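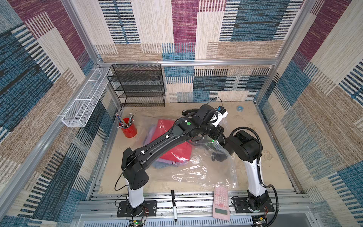 Kapitel 7
Bodenbeläge im Objektbereich

7.1 Anforderungen und Auswahl

Textile Bodenbeläge werden in Büros, Hotels und Bibliotheken vor allem wegen ihrer Trittschallminderung eingesetzt. Ein Teppichboden besteht in der Regel aus der Nutzschicht, dem Träger und der Rückenbeschichtung. Die Nutzschicht bestimmt Aussehen und Verschleißverhalten, der Rücken die Maßhaltigkeit und die Eignung für das gewählte Verlegeverfahren.

Nach der Herstellung unterscheidet man gewebte, getuftete und genadelte Ware. Beim Tuften werden die Polfäden mit Nadeln in ein Trägermaterial eingestochen und auf der Unterseite verfestigt. Bleiben die Schlingen geschlossen, spricht man von Schlingenware, werden sie aufgeschnitten, von Velours. Nadelvlies besitzt keinen Pol und lässt sich an den Kanten sauber schneiden, ohne dass Fäden ausfransen.

Lernziele: Am Ende des Kapitels können Sie Herstellungsarten benennen, den Materialbedarf für einfache Grundrisse berechnen und die Eignung eines Untergrunds beurteilen.

Einstiegsfall: Verwaltungsgebäude Soltden

Die Bauherrin Asabe Ajayi lässt 2 Geschosse eines Verwaltungsgebäudes neu belegen. Die Gesamtfläche beträgt 1.295 m². Vorgesehen sind Teppichfliesen des Herstellers Tijani in mehreren Farben, die ohne festes Raster verlegt werden sollen. Der Bauleiter Garba Edet hat dagegen Bahnenware vorgeschlagen, weil der vorhandene Estrich in den Fluren Risse zeigt und er die Zahl der Stöße klein halten möchte.

Beide Vorschläge sind vertretbar. Fliesen lassen sich einzeln austauschen — im Eingangsbereich ein erheblicher Vorteil — und verursachen bei verwinkelten Grundrissen weniger Verschnitt. Bahnenware ergibt eine ruhigere Fläche, verlangt aber bei gemusterter Ware die Beachtung des Rapports. Die Risse im Estrich müssen in jedem Fall vor der Verlegung kraftschlüssig geschlossen werden.

Wir kommen in den Abschnitten 7.3 (Untergrundprüfung) und 7.5 (Verlegepläne) auf diesen Fall zurück. Zunächst behandelt Abschnitt 7.2 die Faserstoffe und ihre Eigenschaften, beginnend mit Polyamid.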